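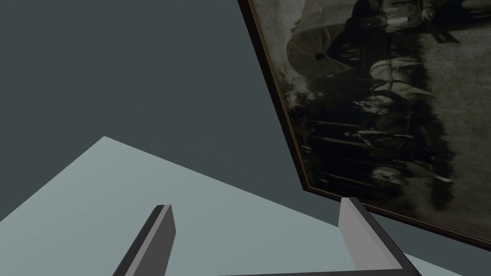

Ratard Rooms
README, version 3

Ratard Rooms is a set of simulated interiors and arm recordings made for the people who hang, dust and check framed pictures at Vellach, where old photographs are stored and lent out to offices and reading rooms. We build the rooms in software, try the arm in them, and only then talk about what should change on the real floor. It has been a lovely project to work on, and we hope other small workplaces can borrow from it!

What is in the set

There are 161 recordings in 135 rooms. Some rooms were used more than once, with a different starting position for the arm. Each recording has:

- the view from the wrist, looking out past the two fingers
- joint positions and finger opening
- a short plain-text note from the person who ran it

The rooms are rendered. Walls are mostly flat colour and the pictures are old prints in simple frames. The wrist view tilts with the wrist, and we have left it that way in the files. If your code expects level horizons, rotate the views yourself using the joint log.

How the work has changed

Before we started, checking a wall of frames was a job for two people, one on the steps and one writing. The staff asked for help with the dull half of that: getting a close look at corners and lower edges, again and again, without kneeling. So that is what we simulate first. Approaching a frame, stopping short, opening the fingers, backing off.

Deciding whether a print needs attention stays with the staff. Damián Cárdenas, who has been handling frames at Vellach far longer than any of us have been writing code, went through every approach path in October and marked the ones he would never allow near glass. His marks are in the notes — please read them before training anything. Several of us changed our minds about speed after sitting with him for an afternoon.

The hours saved on checking are meant to go into repair work and showing visitors round, both of which the staff said they wanted more of. We will write up how that goes separately.

Known gaps

No people walk through the rooms. Reflections on glass are weak. The Ocampo rooms have lower light than the rest and the depth values there are noisy. Contact forces are simulated and should not be trusted for real frames.

Using it

Unpack the archive, then open the folder called Kisis for the loader and a small viewer. Start with the room list, which gives wall colour and frame size for each room. Corrections to the notes are very welcome, especially from people who do this job by hand.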